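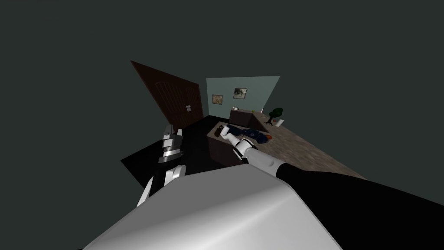
A computer-rendered room, seen from above and at a slant.

Print this article
E-mail this article

The spare room is disappearing from Melbridge. Of the 143 homes approved there up to July, most have a second bedroom too small for a double bed, and buyers have stopped asking for one.

Helge Sæther has drawn house plans in the town for seven years. His clients want a bigger kitchen and a proper laundry, he says, and they find the floor space by cutting the guest room.

"Mum and Dad come for a week at Christmas," Sæther says. "People will put them on the sofa bed."

In Nusness, where blocks are larger, the old layout has held on. Houses on Brerer Street still go up with a room at the back, its own door to the yard and a wardrobe full of winter doonas.

Print | E-mail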